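Setting up your job in Undora: part 2, pricing a reno quote

By now you've got your client in the system and you're staring at a blank quote. Don't panic! I did my first one at the kitchen table with a cold tea, and it was a laundry and bathroom job for a lady out in Vulanlow. I'll use the same numbers here so you can follow along.

1. Open Quotes and tap New. Pick the client from the list (if they're not there, go back to part 1, you've missed the Save button, everyone does).

2. Add your rooms. I keep the laundry and the bathroom as separate rooms even when they share a wall. Clients love to drop one at the last minute and it's a pain to untangle later.

3. Enter your wall tiles by the square metre, then set Wastage. The default is 5 per cent, and that's fine for a plain grid. For herringbone I go up to 16.

Note: Wastage gets added before GST. If you've already allowed for it in your own measure-up, set it to zero or you'll charge for it twice.

4. Put your labour in as hours or as a fixed line. I like a fixed line for demo and rubbish removal. Mine was $288 for the tip run and it's never caused an argument.

5. Tap Allowances for anything the client is choosing themselves, like taps, the trough or a vanity. Type in what you reckon is a fair figure and tick Client to confirm.

Caution: don't leave an allowance blank. Undora treats a blank as included in the price, and I wore the cost of a very nice Hájek mixer that way.

6. Attach your site photos to the room they belong to. Two per room is plenty. 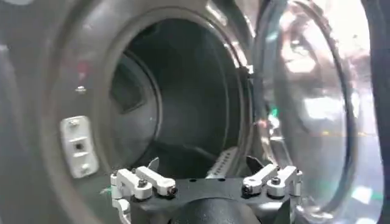

Sending the quote

7. Hit Preview and read it on your phone, the way the client will. Check the rooms are in the right order and the colours in your logo haven't gone funny.

8. Choose how long the price holds. Suppliers like Imton put their prices up in January, so I keep mine short over summer.

9. Tap Send. You'll get a copy by email, usually straight away. Check your junk folder if it doesn't turn up.

Variations are in part 3.

Verna Nguyen-Tran
Updated 2024-02-04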